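Fault report: grip force drift on the flower sorting cell

The two-arm sorting cell at Wernside was taken out of normal service in October after a grip force fault on the right arm. It has been running at reduced speed since then. The summary below is for sites using the same Kovberg controller, with either the standard or the long fingers.

The cell handles artificial stems. Hydrangeas and roses are picked from a flat table, placed in trays or gathered into a bundle, and the bundle is held by one arm while the other adds to it. The holding arm is the one that matters here. It may keep the same grip for several minutes, and the original risk assessment treated that as a static condition.
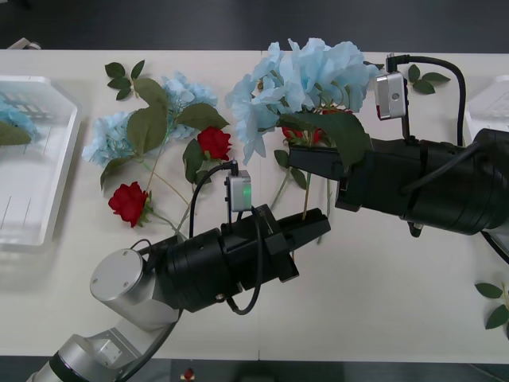
Sorting cell at Wernside, right arm holding a bundle.

The fault occurred during a long hold. The force limit was set to 15 newtons. The controller reported a steady value below the limit, but the fingers kept closing in very small steps. When the operator reached in to clear a stem, the fingers closed further and pinched the side of a glove. The glove was marked and the operator was not hurt. The stop button worked as it should.

Log review showed 12 similar events over the previous 700 cycles. None of them had raised an alarm. In each case the measured force dropped slightly as the stems settled between the fingers, the controller read the drop as a slipping part, and it added a correction. The corrections were each within tolerance. The total was not checked against anything. Stems with a wire core settle very little, which explains why the acceptance test, done with wired stems only, passed.

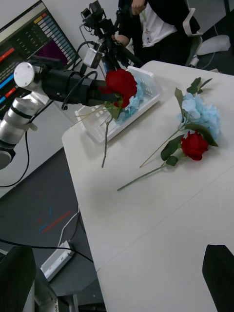
Placing single stems does not trigger the fault in the same way. The hold is short, the correction loop seldom runs more than once, and the position counter is reset each time the gripper opens. All 12 logged events were on holds longer than 200 seconds. Sites that only pick and place are still asked to check their settings, as the counter reset can be turned off in the setup menu and was found off on one spare controller.

A second problem came up during the same review. The protective stop covers arm motion but leaves gripper torque on, so that a held part is not dropped. With a drifting grip this means the fingers can go on closing after the arms have stopped. El Ouafi, which did the integration work, has confirmed that this is the default behavior and that it was not changed at handover.

Interim measures, in force until the new controller build is released:

Limit any single hold to 200 seconds, then open and regrip.
Set a hard stop on finger travel at the width of the smallest bundle.
Use the main stop, which removes gripper torque, before reaching between the arms.
Keep the force log on at all times and save it before any restart.

The travel stop is the most useful of these and takes only a few minutes to set. It does make mixed bundles slower, as the width has to be entered again when the stem count changes.
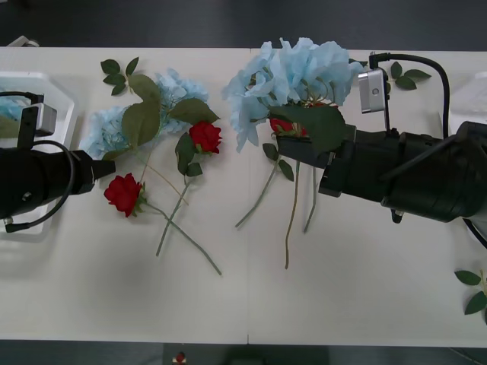

Sodura disagreed with the hold limit in its reply to the draft, saying that each regrip adds a chance of a dropped bundle and that a cap on total correction would deal with the cause directly. Its own cells have run with such a cap and no hold limit.

The point is accepted in part. A correction cap is planned for the next build, due for bench testing in December 2024. The hold limit stays until that test is finished, and the travel stop will remain in place afterward.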